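Moving the coat rack (and everything else) to the new place

November 5, 2020

So we are in. Boxes everywhere, one working lamp, no idea where the can opener is, but we are IN. I promised a few of you an update back in August when we signed the lease and then I went completely quiet, sorry about that! Packing ate my whole fall.

The short version: we left the apartment over the bakery and moved 114 miles north to Malum, a town I had been to exactly once before deciding to live there. The rent is $770 a month, and for that we get two bedrooms, a porch that leans a little to the left, and a kitchen with more drawers than I have things to put in drawers. I keep opening them just to look.

A few things I want to write down before I forget them.

The truck

We rented from Kasasico because they were the only place with anything left at the end of the month. Nice people on the phone, long line at the counter. The truck was bigger than I wanted and I drove it like I was carrying a wedding cake the whole way. I took the slow road through Jinon to stay off the highway, and I'd do that again — there's a gas station there with really good egg sandwiches and a parking lot you can turn a big truck around in without crying.

Mileage was extra after the first 100, so of course we went over. Read your rental sheet, folks. I didn't.

What I wish I'd gotten rid of

Books, mostly. I love them and I will never again put that many in one box. Also three sets of curtains that fit no window in this house, a bread machine I have used twice, and a bag of cords that go to nothing I own. I moved that bag last time too. It has now lived in three homes.

The stuff I'm glad I kept is all old wood furniture. The kitchen table, my grandmother's sewing chair, the coat rack with the pegs. Coats need somewhere to go in a house with no front closet, and it's already getting cold enough up here that we each have two on the go. 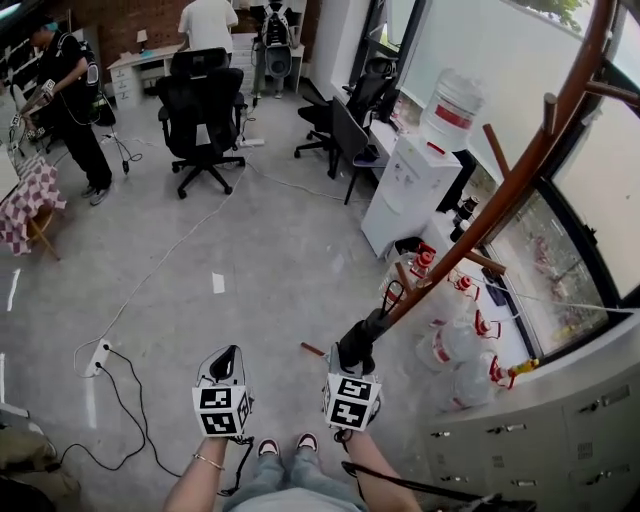

Settling in

The first night we ate noodles from Nam, the little takeout place at the end of our street, sitting on the floor with our backs against the boxes marked "KITCHEN???" (my labeling got worse as the week went on). Get the ones with peanuts. I've been back more times than I'm going to admit on the internet.

I've unpacked 5 boxes so far, which sounds pathetic, but one of them was all the Christmas ornaments and I stopped to look at every single one. The bathroom is done. The bedroom is done if you don't open the closet.

Still on the list: find out which day the trash goes, get a library card, buy a snow shovel before everyone else does, and figure out why the back door only locks if you lift it. If you've lived somewhere with real winters, tell me what I need in the comments. I own one pair of decent gloves and a lot of optimism.

More soon, once I find the box with my desk lamp in it.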